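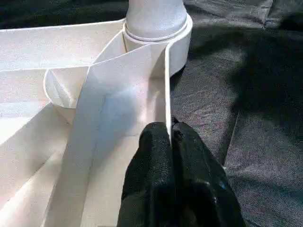
December 10, 2020

Quick one, dinner is on. The little plastic table is going together. The white one, from Rurnis, flat box, been leaning behind the hall door since February. I finally got sick of walking around it.

Why a plastic table? Porch. The old wooden one out there swelled up and the top started peeling, and my sister Visitación Bustamante (yes I'm using your full name, you never return my baking dishes) said just get something you can hose off. So. Something you can hose off.

Looked at three. The Galano was nicer but had a glass top and no thank you, not with my nephews. The Carretero folds, which sounded great until I sat at one at a friend's place and my drink walked across it. The Rurnis was plain and white and cost less than either. Done.

Directions are one page. Two drawings and a lot of arrows. What I've worked out so far:

Do it upside down. Top goes face down, legs point at the ceiling. The drawing shows this but so small I missed it the first time and tried holding the thing up in the air with one knee. Don't.

Put somthing under it. Plastic scratches if you look at it wrong, and every bit of grit on the floor ends up pressed into the side you eat off. A sheet, a blanket, whatever.
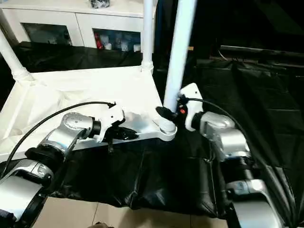

Then all four legs in loosely before you push any of them home. I did the first one all the way right off because it felt good, and then the next corner fought me. Backed it out, started over. Hold the rim with one hand close to the corner you're working on, otherwise the whole top scoots away from you. Lean straight down on the leg. If you lean sideways it goes in crooked and you'll be there 15 minutes getting it out again. Ask me how I know. 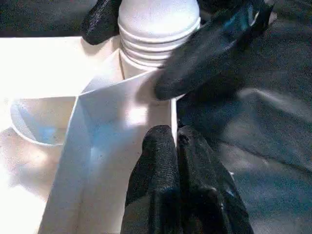
The legs are the part I was suspicious of, going by the price. Hollow plastic, I figured they'd wobble in a week. They're better than I thought. There's a ridged band near the bottom when it's standing on its head, five or six grooves stacked up like the neck of a jar, and then it narrows into a smooth collar. I thought the ridges might be a screw thread and spent a while twisting. Mine just push. If yours twist, well, you have a different table, read your own page. They do make a decent grip for your fingers though, so I'm calling them useful.

Also - the underside. All ribs and pockets. It will collect spiders, I already know it. I ran a damp cloth around in there while I could still reach everything and I'd say do the same, you are never going to flip it over again just to dust.
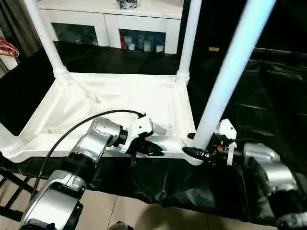
Once all four are seated go around one more time and press each corner. Then get a second person to help flip it. It isn't heavy, it's just an awkward size and you'll want to grab it by a leg, and you shouldn't.

Still need a cloth for it. I have an old Pivus oilcloth, 42 inches wide, lemons on it, might be too short at the ends. Will check tomorow when there's light on the porch. And chairs! Haven't thought about chairs at all. The green ones maybe, if I can get the paint off the seats.

Ok, potatoes are boiling over. More later.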